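Teaching a tabletop arm to pick up a cup

Updated 3/6/22

Part four of the Trollotwood build notes. The earlier parts covered bolting the arm down, wiring the supply and getting the controller to talk to a laptop. If your arm doesn't home reliably yet, go back and fix that first. Everything below assumes the arm returns to the same place every time you ask it to.

The job for this part is small. The arm reaches over a cup, closes the gripper near the rim, lifts, and sets the cup back down where it started. Once you can repeat that, sorting and stacking are mostly more of the same.

What you need

A working arm with a two-finger gripper
A small cup, light and stiff enough to hold its shape
A flat round disk to mark the cup's position, wider than the cup and a different color from the table
A tabletop that doesn't rock
Double-sided tape
A ruler marked in millimeters
The Tondarel control program, or whatever you used in part three

I tried paper cups first. They fold at the rim as soon as the fingers close a little too far, and then you can't tell if the position was wrong or the force was. A stiff cup takes out one of those questions.

Step 1. Fix the table

Push down on each corner of the tabletop. If it moves, shim it. Then put the arm at full reach and push again, gently, with the power off. My first bench flexed enough to throw the fingertips off by the width of the rim, and I spent two evenings in May changing numbers in software before I put a hand on the wood and felt it give.

Step 2. Place the disk

Pick a spot the arm can reach with the elbow still bent. Near full stretch the joints have to travel further for a small move at the tip, and the path gets jerky. I work at 358 mm from the base, measured to the center of the disk.

Tape the disk down with one small piece in the middle. Don't use tape around the edge, where the cup can catch on it. Stand the cup in the center. If you take the cup away to test something, the disk gets you back to the same spot without measuring again.

Step 3. Set the speed low

In Tondarel, open the motion page and set the speed limit to 30. The scale runs to 100 and the program starts at the top of it, so do this every session until you have saved a profile. Keep the stop button under your free hand for the rest of these steps.

Step 4. Teach the points

You need four saved points. Name them so you'll know what they are in a month.

HOME - the arm's normal rest position.
OVER - gripper open, fingertips a hand's width above the cup.
GRIP - fingertips on either side of the rim, a little below the top edge.
LIFT - same as GRIP but 100 mm higher.

Jog to each one by hand control, then save. For GRIP, come down in small moves and get your eyes level with the rim. Looking from above makes the fingers seem lower than they are. Stop when both fingers have the same gap to the cup. If one side is closer, move the wrist sideways and leave the cup where it is.

Check that the approach from OVER to GRIP is a straight line move and not a joint move. A joint move swings in an arc and will knock the cup over. Stativetti controllers default to joint moves, and so did the older Feng board I started with, so look at the setting even if you think you've changed it.

Step 5. Set the grip

Start with the gripper fully open and close it in small amounts until both fingers touch. Note the value. Add a little more, then lift by jogging. If the cup slips, add a little again. Mine sits at 600 on the gripper scale, but yours will depend on the fingers and the cup.

Write the number on a piece of tape and stick it to the base. I have lost it twice in software updates.

Step 6. Run the sequence

The order is:

HOME
OVER
GRIP
close
LIFT
GRIP
open
OVER
HOME

Put a half-second pause after close and another after open. The gripper reports that it has finished slightly before the fingers stop moving, and without the pause the arm starts up while they're still traveling.

Run it one step at a time for the first pass. Watch the forearm as well as the gripper. It's easy to stare at the fingertips and miss the elbow coming down toward something on a shelf or at the back of the table.

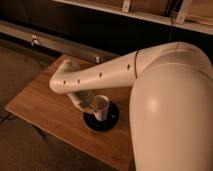
The gripper at the rim of the cup, with the black disk under it.

If the single-step pass is clean, run the whole thing through at the same low speed. Then look at where the cup was set down compared to the disk. A small shift is fine the first time. If it walks in the same direction on each run, the GRIP point is off center and one finger is pushing before the other makes contact. Go back to step 4 and correct the wrist.

Common problems

The cup tips as the fingers come down. The gripper isn't opening far enough, or the approach is still a joint move.

The cup lifts at an angle. The fingers are at different heights. Check that the wrist is square to the table, then check that the fingers are mounted evenly.

The cup sticks to one finger on release. Open wider and slow the move back up to OVER. A wipe with a damp cloth helps if the finger pads are old.

The arm stops partway with a position error. Look at the cables before anything else. One that's pulled tight behind the base will do this at the same point in every run.

Works cold, drifts later. Home the arm again after ten minutes of running. If the points come back, it's a loose belt or coupling and you'll find the tightening steps in part two.

Save the profile before you shut down, with the speed limit still at the low setting. Part five adds a second disk and moves the cup between the two.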